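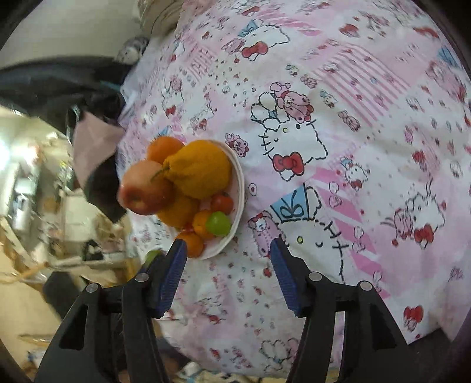 Seixas Residents' List
Subject: Re: Fruit boxes and the change of collection point
From: Vitória Louro, Residence Office

Dear residents,

Thank you to those who replied to the notice on fruit boxes. Several of the replies raised the same points, and I am answering them on the list so that everyone has the same information. The message I am replying to is quoted in part below.

> I have had a box from the scheme since I moved in and have been pleased
> with it on the whole. I do not understand why collection has to move to
> the Jerkilska building. It is a long way to carry a full box, and those
> of us on late shifts will find the door locked. Could boxes not be left
> in the post room as they are now?
>
> I should also like to know whether we can still leave out things we do
> not eat. Last month I had pears three times running after asking for
> none. And what happens to the boxes that are not collected?

On the first point, the post room can no longer be used for food. The shelving there is needed for parcels, and the room has no means of keeping fruit cool when the heating is on. The ground floor store at Jerkilska has a window on the north side and stays at a steady temperature. We did consider the bicycle shed and the old linen room, but neither has a door wide enough for the delivery trolley.

The store will be open from 7 in the morning until the evening porter goes off duty. Residents who work late may ask a neighbour to collect for them. The neighbour should give your room number and sign the sheet. There is no need to send us a letter of permission. Two trolleys will be kept by the entrance for anyone who finds the box too heavy, and we ask that these be returned the same day.

On the choice of fruit, Kematar will continue to supply the boxes and has agreed that each household may name up to three kinds it does not want. Please enter these in Drukik under "Standing requests" and not in the comments box, which the packers do not see. I have looked into the matter of the pears and it appears the request had been entered as a comment. I am sorry that it was not picked up sooner.

The contents from October will lean towards apples and citrus.
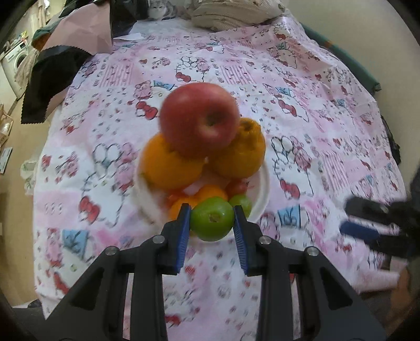
Apple and citrus on a white plate, with smaller produce.

A few residents asked how best to keep the fruit once it is in their rooms. Apples are better kept apart from other fruit if you mean to store them for any length of time, as they hasten ripening in whatever is next to them. For a day or two it makes little difference. Oranges will keep well in a cool room and longer in the refrigerator. Please do not store boxes on the corridor window sills. These are part of the escape route on the upper floors and the cleaners have been asked to remove anything left there.

Boxes not collected by closing time will be held until noon on the following day. After that the contents go to the shared kitchens, where anyone may help themselves. No refund can be made in these cases, but a household that knows it will be away may pause its box in Drukik, provided this is done 2 days ahead. A pause may last up to 30 days. Anything longer is treated as leaving the scheme, and you would need to apply again when you return.

The price of the box is unchanged. The deposit on the crate is also unchanged and will be repaid when you hand the crate back, folded and clean. Crates from the earlier supplier are not part of this arrangement and may be kept.

Questions about an individual order should be sent to the Residence Office and not to the list. Replies to this message go to all subscribers.

Yours faithfully,

Vitória Louro
Residence Office, Seixas

--
You are receiving this message as a subscriber to the Seixas Residents' List. To leave the list, write to the Residence Office from the address at which you receive it.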